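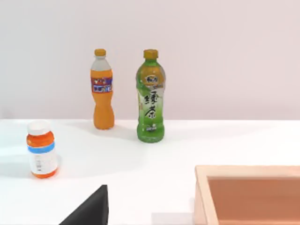

How long does an opened bottle of fizzy drink stay worth drinking? With the cap tight and the bottle in the fridge, 3 days for a large one; after that it is safe for a while longer but will have lost most of its gas.

Workshop > Kitchen > Storing drinks

29 Apr 2026
By Rohani Saragih

Carbon dioxide stays dissolved in a drink as long as the gas in the space above it is at sufficient pressure. Opening the cap releases that pressure. When the cap goes back on, gas leaves the liquid until the space is filled again, and the drink is flatter by that amount. Each opening repeats the loss, and a larger space takes more gas to fill.

Temperature

Cold liquid holds more gas than warm liquid. Chill the bottle fully before the first opening. A large bottle taken from a cupboard needs a night in the fridge; two hours cools the outside and leaves the middle warm. Pour, recap and return it at once. Leaving the bottle on the table through a meal costs more fizz than the pouring does.

The freezer is a poor short cut. Water expands as it freezes, and a forgotten bottle may split or push its cap out of shape. A bucket of ice and cold water is quicker than the fridge and carries no such risk. Add a handful of salt if speed matters.

Squeezing the bottle

Many households press the sides in before recapping to drive out the air. This does not help. The walls of a plastic bottle spring back as gas comes out of the drink, so the space returns to its former size and the gas needed to fill it has come from the liquid. Leave the bottle in its normal shape.

Pump caps

A pump cap forces ordinary air into the bottle. The bottle feels hard afterwards, but the gas in the drink responds to the amount of carbon dioxide above it, and air contains very little. I used a Hidolia pump cap throughout September and could not tell the pumped bottle from the plain one at the second glass. The original cap, dry and clean at the thread, seals well enough.

Sticky threads are the usual cause of a slow leak. Wipe the neck with a damp cloth before recapping. To test the seal, dry the outside, turn the bottle over above the sink and watch the cap for a few seconds — any bead of liquid means it is not seated.

Upright or flat

Store opened bottles upright. Laying one down enlarges the surface of the liquid and puts drink against the cap, where any leak becomes a sticky shelf. The fridge door is convenient but is the warmest part and is shaken at every opening. A rear corner of the bottom shelf is better.

Decanting

Moving the last third of a large bottle into a smaller one reduces the space above the liquid, but the pouring itself releases gas. It is worth doing only if the smaller bottle is cold, can be filled nearly to the top and is made to hold pressure. Tilt both bottles and pour down the inside of the neck. Never use a thin glass bottle or jar.

Flat leftovers

Flat orange drink can be frozen in lolly moulds or used as part of the liquid in a jelly. Reduce the sugar in either recipe.

Related
Getting sugar syrup off fridge shelves
Ikhsan Santoso on descaling a kettle
Which plastic bottles can be refilled
Ice trays that no longer release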